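Onsri Ignition Interlock, Model 440
Sold and serviced by Prendale

Court ordered or just careful. The 440 keeps the engine from starting until the driver gives a clean breath sample. Fits most cars, pickups and small vans, automatic or manual. Push-button start OK with the add-on harness (ask first).

Price: $1194 installed
Without install: $1150 (fleet shops only, proof of cert needed)
Lease: call us, depends on state

What you get
Handset with coiled cord
Relay module
10 mouthpieces, sealed
Wiring harness
Quick start card, English and Spanish

Blow, hum, wait for the tone. Screen shows PASS, WARN or FAIL. A fail locks the starter and goes in the log. Rolling retests come at random once you're driving, so pull over if you need to. The unit will not shut off a moving engine. We get asked that alot.

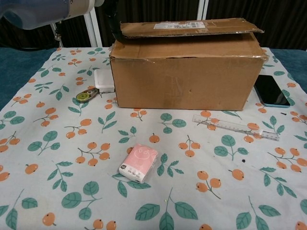 Florencia Escobar wrote in to say the retest tone was too quiet with the heater fan on high, and could it be turned up. Yes. Hold the side button till the volume bar shows, press again for each step. Goes back to medium after a battery disconnect so you'll have to redo it.

Mouthwash, cough syrup, some energy drinks: rinse with water and wait before you blow. Cold mornings the handset needs a warm up, longer in November and on. Don't leave it on the dash. Take it inside if your state lets you unplug it.

Calibration is by appointment. Bring the car, the handset and your paperwork. Miss the date and the unit goes into countdown, then lockout, then it's a tow. Reports go to your monitoring agency after each visit. We can't edit or delete log entrys, please don't ask the techs.

Older Rondis handsets do not fit the 440 cord. Trade-ins taken at the counter.

Installs: ask for Kai Harms
Fleet and court accounts: Octavio Bravo

Price list updated Friday, June 17, 2022. Tax and state fees extra.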